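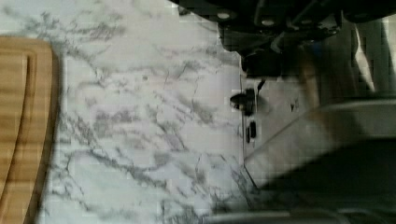 How Bread Gets Its Holes
By Fira, 26/10/2021

Bread dough is mostly flour and water. The holes come from yeast, a very small living thing. Yeast eats sugar in the dough and lets out a gas. The gas makes bubbles, and the dough grows.
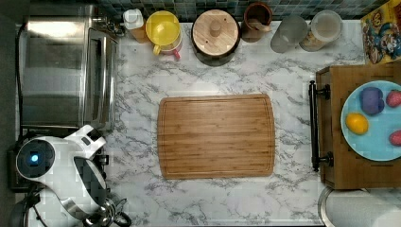
Yeast likes to be warm. In February my kitchen is cold, so my dough needs 80 minutes to rise, and in summer only 40. After this you shape it. You can do it on a board like the bamboo one, or on the bare counter – both are good with a little flour. 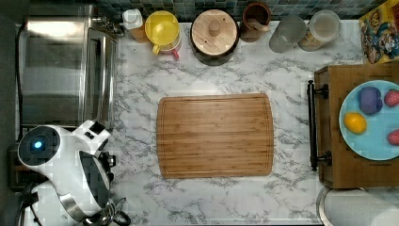
Heat stops the yeast. First the bubbles get bigger, then the dough becomes firm and the holes stay. My small loaf bakes for 30 minutes, and a grown-up takes it out. Let it cool before you cut it. The groove near the edge of the bamboo board can catch crumbs, but it is made for juice from fruit or meat. Now look at your slice – are the holes big or small? Wetter dough often makes bigger ones.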